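**Visit report: Memulon Textile Recovery Center, Edley**

Submitted to the Carrasco Regional Library of Household Skills
Aug 13, 2026

The Library's program office was invited to the open day held at the Memulon Textile Recovery Center in Edley. The center receives used clothing from collection points across the region, sorts it, and passes on whatever can be worn again. The office attended because the Library is preparing a new set of public sessions on the care, folding and storage of everyday clothing, and because several patrons have asked where donated garments go once they leave the collection bin.

The report follows the order of the visit. It covers the receiving area, the sorting hall, the folding room and the storage aisles, and closes with matters for the program office to take up.

## Arrival and receiving area

Visitors entered through the side door on the loading yard and signed in at a counter next to the scales. The open day was organized in groups, and each group was given a printed plan of the building. The plan was clear, although the numbering of the rooms did not match the signs on the doors in the older part of the building. The office has mentioned this to the center.

Clothing arrives in sacks, which are weighed on entry and tagged with the name of the collection point. On the day before the visit the center had taken in 259 sacks, a figure written on the board by the counter. Staff explained that July is a heavy month, when families clear out closets before moving, and that much of what was on the floor had been carried over from then.

Sacks are opened on a long bench. Anything that smells of mildew or fuel is put aside at once and does not travel further into the building. Shoes, belts and bags are taken out and go to a separate team on the upper floor, which was closed to visitors.

The office noted that many sacks had been tied so tightly that they had to be cut open, and the sacks could not then be used again. Collection points are now asked to fold the neck of the sack over and clip it. The Library runs one such collection point in its own lobby and has so far been tying its sacks with string.

## Sorting hall

The sorting hall is the largest room in the building and the loudest. Clothing moves along a belt past a row of stations, and each station takes one kind of item: coats and jackets, trousers, knitwear, sportswear, children's clothing, household linen. What remains at the end of the belt is looked over a second time by hand.

Condition is judged under bright lamps. The sorters turn each garment inside out, check the underarm and crotch seams, run the zipper, and look at the cuffs. Staff said that a missing button is not a reason to reject a shirt, and that a jar of spare buttons stands at every second station. A broken zipper usually is a reason, except on coats, where a replacement is considered worth the work.

Rejected items are baled and sold by weight for wiping cloth and padding. The center was open about the share of clothing that ends this way, and visitors were allowed to see the baling press, although it was not running. The office found this part of the tour useful. Patrons often assume that every donated garment is worn again, and the Library's own leaflet has done little to correct that.

One practical matter came up at the sportswear station. Stretch fabrics and jackets with hoods take longer to sort than plain shirts, and they also slide off the pile once stacked. Sorters lay them in shallow crates with the hood facing down. The crates are supplied by Galtunis, a local maker of storage goods, and have low sides so that the contents can be checked without lifting them out.

## Folding room

The folding room was the main reason for the visit. It lies behind the sorting hall and is separated from it by a heavy curtain, which keeps out most of the lint. The worktables are set at standing height, with a rubber mat on the floor beside each one.

The center teaches 2 folds. The first is a flat fold for shirts, trousers and linen, made to the width of a board that lies on the table. The second is a bundle fold for garments that do not hold a flat shape: hooded tops, lined jackets, loose knitwear. New staff learn the flat fold on their first morning and are kept on it until their stacks stand up without leaning. The bundle fold is taught later, and those who teach it said that it is harder to explain, as it depends on how the fabric behaves.

A demonstration was given of both. For the flat fold, the garment is laid face down, the sleeves are brought in to the center line, and the lower half is turned up to meet the shoulders. The demonstrator smoothed the fabric from the middle outward with the flat of the hand, never with the fingertips, which was said to leave ridges in thinner cloth. Visitors were then invited to try with a shirt of their own choosing from a basket. Most found that the sleeves were the difficult part, and that the board made a greater difference than expected.

For the bundle fold, the hood is dealt with first. It is flattened, brought down over the back and held there while the sides are folded across it. The sleeves go underneath. A bundle made in this way does not have the sharp edges of a flat fold, and the center does not ask for them; the test is whether it can be picked up and set down again without opening.

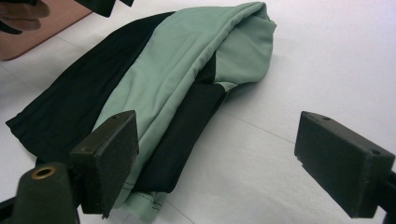
Garments in more than one color raise a further question, which is what should show on the outside. The center's rule is that the color a shopper would name first should be visible from the front of the shelf. On a black jacket with a pale panel, for instance, the panel may be a small part of the whole garment and still be the thing a buyer remembers. Staff are free to decide, and the office observed some friendly disagreement at the tables on this point.

Rumpled items are not ironed. They are shaken out once, refolded, and left under the weight of the stack overnight. Linen is the exception and goes through a roller press in the next room. The press had been switched off for the open day, and visitors could walk around it.

The office asked how the center deals with creases in knitwear. The answer was that they fall out in wear and that time is better spent elsewhere. The Library's current handout recommends steaming all knitwear before storage, and this advice may be stricter than patrons need.

## Storage aisles and shop

Folded clothing is carried on carts to the storage aisles, where there are 64 bays. Each bay is marked by type and size, and the sizes are written in large letters on cards that slide in and out of a holder. Cards are changed with the season. At the time of the visit, coats had been moved to the upper shelves and summer clothing was at hand height.

Shelves are filled from the right, and the oldest stock is taken from the left. Nothing stays longer than one season without being looked at again. Items that come back from this second look are offered to the shop at the front of the building at a lower price, or sent to partner shops in nearby towns.

The shop was open and busy throughout the afternoon. Children's clothing had been set out on low tables, which was popular with families and which also meant that the piles were undone within minutes. A member of staff refolded them through the afternoon. The office purchased one cardigan and a set of pillowcases for use in the Library's own demonstrations; receipts have been passed to the accounts desk.

The coffee corner beside the shop deserves a mention. It is small, with benches along one wall, and a display of mended garments hangs above them — darned elbows, patched knees, a coat with a new lining. Each has a card giving the time the repair took. Several visitors spent longer at this display than in any other part of the building, and the office would like to borrow it if the center agrees.

## Matters for the program office

The center is willing to receive groups from the Library on weekday mornings outside the heavy season. Groups would need to be small, as the folding room has limited space between the tables. Closed shoes are required in the sorting hall, and strollers cannot be taken past the receiving area.

For the public sessions, the office recommends that the folding session be split. The flat fold can be taught at the long tables in the reading room with boards cut from heavy card. The bundle fold needs more table space for each person and should be held on a separate date. Patrons should be asked to bring one garment that they find hard to store, and hooded tops should be named in the announcement, as these drew the most questions during the visit.

The lobby collection point should change from string to clips as soon as the present supply of sacks is used up. The leaflet kept beside it should be rewritten to say plainly that some clothing is baled. The Library has 1284 copies of the old leaflet in storage, and the office suggests that these be withdrawn and the blank reverse sides used as scrap paper at the service desks.

The center's printed guide to sorting at home was handed out at the exit. It is written for households with a garage or spare room, and would need to be shortened for patrons who live in apartments. The center has given permission for this, provided that its name and address remain on the last page. A copy of the guide, the building plan and the shop's price list are attached to the paper version of this report, which is kept in the program office.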